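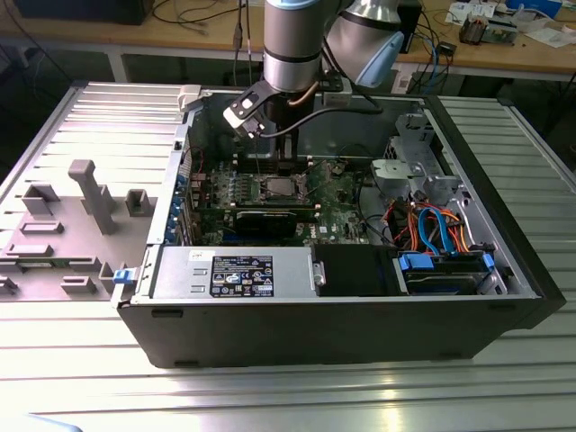 Cell 2 back in service at Prirndale

The computer dismantling cell at Prirndale is running again after its July service. It was stopped for longer than planned, mostly while we waited for a replacement gripper cable from Pillden, and anyone with desktop units waiting in the store can now book them in as before.

Maarten Peeters did most of the work. The old cable had worn through its outer cover near the wrist, where it rubbed each time the arm turned over a case. The new one is slightly longer and has more slack at the bend. Please don't tie it back to the arm. It looks untidy but it needs the room, and a tight cable is what caused the last fault.

The gripper fingers have been changed as well. They are plastic and they wear at the tips, so from now on they will be swapped every 2,000 cycles, whether or not they look worn. Spare pairs are in the drawer marked Seok, along with the right screws. Write the count in the cell book when you fit a new pair — the controller does not keep it after a restart.

After the fingers went on, Maarten taught the arm its reference points again and ran 57 slow approaches over an open case with the heatsink already off. Two stopped early on the first run. Both were put down to the case sitting crooked on the table, and neither happened again once it was squared up against the grooves. Check this before every start. The case should lie flat on its side with the side panel folded right down, and loose power leads should be pushed clear of the processor.

The grooves in the table collect screws and bits of clip. Brush them out at the end of each shift and do not use the air line, which blows metal into the open boards.

The full settings are on sheet 292, dated August 3, 2022, and the older sheet should be thrown away. The Erkau cell has the same arm and will get the same cable next, so expect it to be off for a day or so when the part comes in.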